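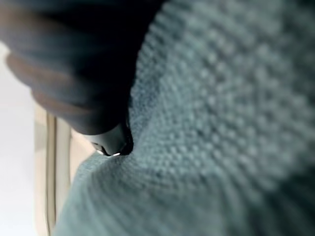
Ticket opened by Hilkka Suominen
Product: Pamis anatomy viewer, desktop
Status: waiting on customer

What's going wrong

Hi again! So I'm using Pamis to get my students ready for the unit on the peripheral nerves, and the labels on the arm have gone weird. I click the ulnar nerve and the box says median nerve. Click the median and I get radial. The leg is fine, the skull is fine, it's only the arm (both sides, I checked). It started after the December update, the one that bumped the model to 2,746 labeled structures.

What I've tried so far

1. Closed the viewer and opened it again. Same thing.
2. Cleared the label cache from the settings menu, which took forever, and then the ulnar nerve had no name at all until I restarted.
3. Switched the labels from English to Latin. Now it says nervus medianus, so it's wrong in two languages!
4. Zoomed in to 400 percent and clicked right at the elbow, behind the bony bump, where there's really only one nerve it could be. Still median. 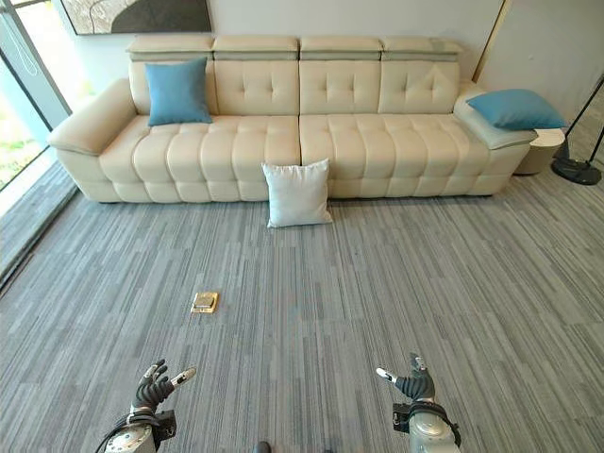 Reply from Provemus support

Thanks Hilkka, we can reproduce this. The arm labels slipped down one row in the update. Please go to Settings, Label sets, and choose "Previous" for the upper limb.

Hilkka again

Okay, that fixed the right arm! The left one still calls the ulnar nerve the median. Should I pick "Previous" for each side separately? I only see one menu.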